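Print this page | E-mail this page

Kurnstead House – Residents' and Users' Group
Minutes of the meeting held on May 24, 2019 in the ground floor room

Minutes taken by: Iman Filali
Present: as in the signed list. Apologies were received from the Skoltia reading group and from Mr Jakab.

1. Minutes of the last meeting

The minutes were read and accepted with one correction. Under item 4 the word "kettle" must be "kettles". The old kettle stays in the upstairs office, and the new one belongs to the ground floor.

2. Matters arising

The lock of the side door was repaired. The key is kept again on the hook inside the office, and everyone who borrows it is asked to write the name in the book.

The letter to Trasaria about the window blinds was sent, but there is no answer yet. Iman will write again and will ask for a price for the two small windows separately. If there is still no answer at the next meeting, we will ask another firm.

3. Cups and mugs

This item took the longest time. It was brought by the Jakab family, who use the room most often in the mornings and find that the cups are never in the same place. Some are in the cupboard, some are on the window ledge, and some were found last month in the box with the extension leads.

It was discussed whether we should buy a second mug tree or put hooks under the shelf. Hooks are cheaper, but the shelf is thin and the wall behind it is not very good. One member said that with hooks the mugs will hang over the bread board and drip on it. Another member would like no stand at all, only a tray. The tray was tried in December and it was always full of spoons.

Agreed: we keep the mug tree and we do not buy hooks. The stand has its place on the white table, where people can reach it from both sides. Mugs with a handle go on the pegs. Glasses and cups without a handle go in the cupboard, upper shelf, with the opening down. The enamel mugs must be dried before they are hung, as the rim of one has already started to rust.

Agreed: a limit of 20 pounds for new mugs this year. Members who wish to give mugs from home are asked to bring not more than 3 each, and to ask first.

It was asked who owns the mugs that have writing on them. They are for general use, unless the owner takes them home before the next meeting.

4. The white table

The top of the table has stains which do not come off with normal washing. Baking soda was suggested, also a paste for cleaning cookers. Some members were worried that the paste will scratch the surface. It will be tried first on the underside, or in a corner, and only after that on the top.

A new table was proposed. The proposal had 3 votes for, and was not carried. The general opinion was that the table is steady and the right height, and that marks do not stop anybody from drinking tea at it. An oilcloth may be bought later if the cleaning does not help.
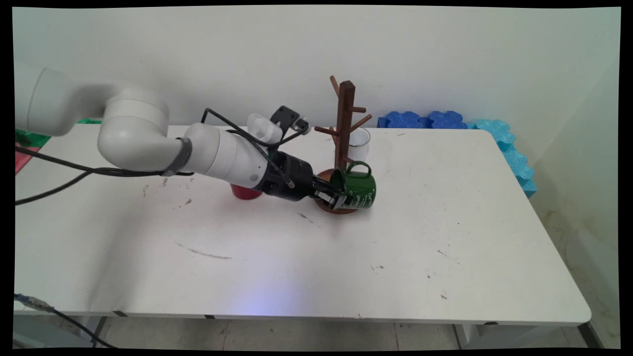 The white table with the mug tree, a green mug, a red cup and a glass (see items 3 and 4).

5. Foam floor pieces

The blue and turquoise foam pieces were discussed shortly. The parents would like to have them in one pile, sorted by colour, so that the floor can be laid quickly when the small children come. Others asked that the way to the sink stays free.

Agreed: the pieces are to be stacked flat after use and wiped once a month. Iman will look if a large bag with a zip can be found for them. The question of where this bag will stand was left open – there were several ideas and not enough time.

6. Cleaning of the floor

The tiles are to be swept after each use and mopped at the end of the week. The list for the mopping hangs on the inside of the cupboard door. There are still 3 empty lines in it. Please use the mop with the grey handle for this room and leave the other one for the toilets.

7. Any other business

The Skoltia reading group asks, by letter, if it may leave a box of books in the room over the summer. Accepted, if the box has a lid and a name on it.

A tea towel with a burnt corner was shown and thrown away. Tea towels are welcome.

The date of the next meeting will be put on the notice board. Points for the agenda should be given to Iman Filali in writing.

Print this page | E-mail this page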